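El último bocadillo se reparte a las ocho y media y a esa hora ya no queda nadie con ganas de discutir. Albergue Grarkero, julio, segunda quincena. Literas, botas en la puerta, olor a crema solar.

Vine por una tarde. Me quedé tres días.

El campamento lo lleva Rindetti, una cooperativa pequeña que empezó con 40 plazas y una furgoneta prestada. Este verano, 329 niños repartidos en turnos. Precio por turno: 157 euros, comidas incluidas, autobús aparte. Barato, sí. También hay lista de espera, y larga.

Lo raro es el horario. Casi no hay. Por la mañana, desayuno y una asamblea corta en el porche. Quien quiere río, al río. Quien quiere taller, al taller. Y quien no quiere nada puede tumbarse debajo de los pinos con un tebeo, que nadie viene a animarlo con un silbato. Los monitores lo llaman "hora blanda" aunque dura toda la mañana.
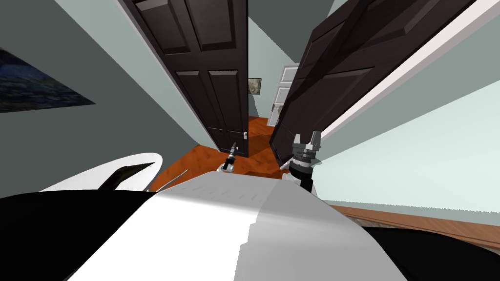
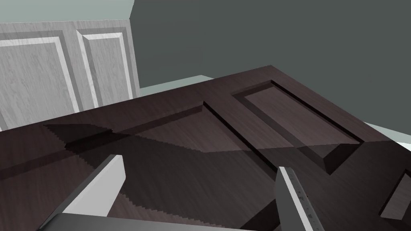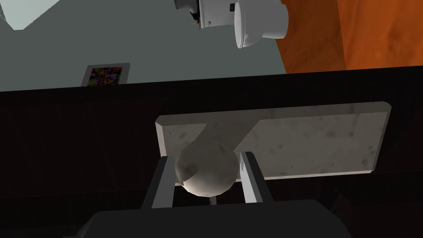 Los móviles, en una caja hasta la merienda. El primer día, drama. El segundo, menos. Al tercero vi a dos crías que se olvidaron de recogerlo por que estaban en mitad de una partida de cartas.

¿Aburrimiento? Bastante, y a propósito. Una monitora me lo explicó mientras pelaba patatas: si a las once ya han hecho cuatro cosas, a las doce te piden la quinta. Aquí se inventan juegos. El de este turno se llama Naylor, se juega con una pelota de tenis y dos cubos, y las reglas cambian cada noche. No conseguí entenderlas.

No todo funciona. Las duchas, escasas. La cena del primer día llegó tarde y fría. Y algunas familias llaman preguntando por el programa de actividades, quieren una hoja con casillas, y la hoja no existe. Una madre se llevó a su hijo al Prestance, el campamento de inglés al otro lado del valle. Volvió a apuntarlo en agosto, por lo vsito a petición del niño.

Última noche: fogata apagada pronto por el viento, linternas, una canción que nadie se sabe entera. A las siete, autobús.

Contacto: redacción y suscripciones | © Todos los derechos reservados | Volver arriba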